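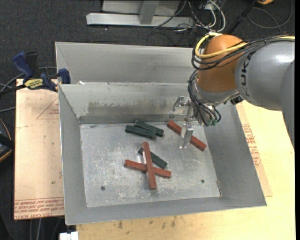
Fellcombe Toy Library: Sorting Room

Posted in November by the Sorting Room

Members are advised that the red and green blocks are now kept in the metal bin. There are three of each colour, 6 in all, and sets are to be returned complete. The floor of the bin is scuffed.

The Morkier puzzles remain on shelf 11. Returns close at 2 on Saturday.

Comments (2)

Marciniak: Are the green ones lent separately?

Sorting Room: They are not. Please borrow the full set.

nuvowfan: Thank you, will bring ours back.

Contact the Sorting Room | © Fellcombe Toy Library | Back to top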